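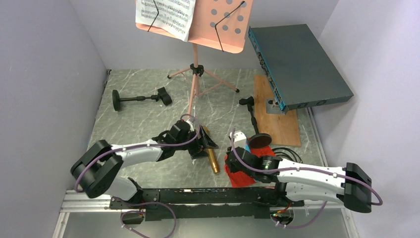
Photo: Jedum / Traltetti media library

Speaker notes – Hurkov River Shoreline Program, spring season briefing

Slide 1. Welcome and purpose
Good morning, and thank you for coming. On behalf of the Hurkov River Shoreline Program, I will review last season's results and set out the plan for April.

Slide 2. Last season
Crews removed 3067 pounds of debris from the lower river. Most of it came from the gravel bars below the Traltetti boat ramp. Tires and fishing line remain the most common items. Pause for questions on the map.

Slide 3. Planting
The program has ordered 575 willow and dogwood stakes for the east bank. Planting will follow the cleanup – stakes should not go in until the bank is clear. The nursery will hold the order through the end of the month.

Slide 4. Registration
Registration is capped at 200 people. Groups of ten or more must register through the program office. Anyone under 16 must be accompanied by an adult. Check-in opens at 8:30 a.m. at the Zulu Meadow picnic shelter, and crews leave at 9:15.

Slide 5. Safety
Participants are to stay out of water above the knee. Sharp objects and sealed containers are to be left in place, flagged, and reported to the crew leader. Each crew will carry 2 first aid kits and a radio. Closed shoes are required. Sandals were a problem last year.

Slide 6. Parking and access
The upper lot is reserved for trailers. The county road shoulder is not available for parking this year. A shuttle will run from the school lot until 1 p.m.

Leave the contact slide up during questions. Sign-up sheets are on the table by the door.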